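Pipette Service and Calibration - Frequently Asked Questions

Last updated 23 April 2020

Sending instruments in

Which pipettes do you service?
We service manual and electronic air displacement pipettes from all the common makers, single channel and multichannel with 8 or 12 channels. We also take bottle-top dispensers and repeating pipettes. Glass pipettes and syringes are not covered. If you have an older model and are not sure parts are still made for it, send us the model name and the year you bought it before you ship anything.

Do I need an account?
No. Private labs, schools and one-time customers can fill in the service form and pay by card or bank transfer. An account makes sense if you send instruments more than once a year, as we then keep your list on file and send a reminder when the next check is due.

How do I pack my pipettes?
Take off the tips and throw them away. Wrap each pipette on its own and put it in a box with enough padding that nothing moves when you shake it. Set the volume to the top of the range before packing. Please do not send stands, chargers or tip boxes unless they are part of the fault. Electronic pipettes should have the battery in place and the power off.

Do I have to clean them first?
Yes. Every shipment must come with a signed decontamination form, with one line for each serial number. If the form is missing we put the box aside unopened and write to you. Boxes that stay without a form for 12 working days are sent back at your cost.

What counts as decontaminated?
Wipe the outside with 70 percent ethanol or the cleaner named in your manual. If you work with biological material, take off the lower part and clean it the way your lab normally does. For radioactive work we need a wipe test result. We do not accept instruments used with prions.

Where do I send the box?
Customers in the north use the Wernelau workshop, and everyone else uses Skendumow. Both do the same work at the same price. Electronic pipettes are opened only in Skendumow, so if you send one to Wernelau it will be forwarded and you should add two days.

Calibration

How often should a pipette be calibrated?
Once a year is the usual interval for routine work. Labs under an outside quality system often go for every six months, and your own procedures come first. A pipette that has been dropped should be checked right away, even if it looks fine.

What does the standard calibration include?
We test each instrument at three volumes - the top of the range, the middle, and the lowest tenth. The test is done by weight with distilled water, and the readings are corrected for air pressure and temperature. You get a certificate showing the results as received. If we adjust the instrument, a second set of results is added.

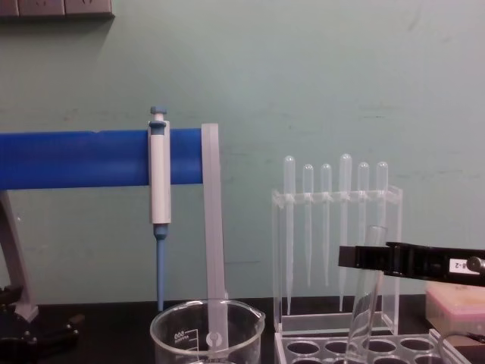

The certificate is sent as a PDF on the day the box leaves us. A paper copy can be added to the order for a small fee. We keep all certificates for eight years, and you can ask for a new copy at any time by giving the serial number.

Can I get results "as found" only?
Yes. Tick "no adjustment" on the form. Some labs want this when they are looking into a past result. We will not open the instrument and will call you if we see damage.

My multichannel failed on one channel. Do I pay for all of them?
The calibration price covers the whole instrument, so all channels are tested. For repairs you pay only for the parts we replace. Seals are an exception: if one is worn we replace the whole set, and the set is priced as one item.

Can I use my own tips for the test?
You can, and we suggest it if you always use the same kind. Send one unopened rack with the order and write the lot number on the form. Otherwise we use the tips recommended by the maker of the pipette.

Prices and turnaround

How long does it take?
The standard turnaround is eight working days from the day we have both the box and the decontamination form. Express orders take three working days. In May we are normally busier than in other months and suggest booking ahead for orders of more than 20 instruments.

How much does it cost?
The current price list is on the Prices page. Calibration is charged per instrument, and parts are charged separately. If parts and labor come to more than half the price of a new pipette, we stop and ask you first.

Is there a yearly plan?
Yes, it is called Flivow. It covers one full calibration and one set of seals for each instrument on your list, and return shipping both ways. The small plan costs 196 euros a year and the larger one 264 euros. The plan runs for 12 months and does not renew by itself. Dropped or burned instruments are not covered, but you get the parts at list price with no labor charge.

What if my pipette cannot be repaired?
We send it back with a short report, or recycle it if you agree in writing. You pay the inspection fee only. The fee is waived for plan customers.

Looking after pipettes between services

How should pipettes be stored?
Upright, with the tip removed. Lying a pipette down with liquid in the tip is the most common cause of rust on the piston. Keep them away from radiators and direct sun.

Do I need to grease the piston?
It depends on the model. Some seals run dry and are spoiled by grease. Look in the manual, and use only the grease that came with the instrument. A very thin film is enough.

How can I check a pipette myself?
Fill a tip with water, hold the pipette upright for 20 seconds and look for a drop. If one forms, the tip is loose or the seal is worn. Try a new tip first. A quick weight check on a balance once a month is also useful - write the results down so that you can see a slow change.

Can the whole pipette go in the autoclave?
Only if the maker says so. On many models it is just the lower part. Let it cool and dry overnight before you put it back together.

Contact

Questions about an open order go to Maxence Bodin at the Skendumow workshop. Please have your order number ready. For invoices and credit notes, write to our accounting office, Đorđević, using the address printed on the invoice.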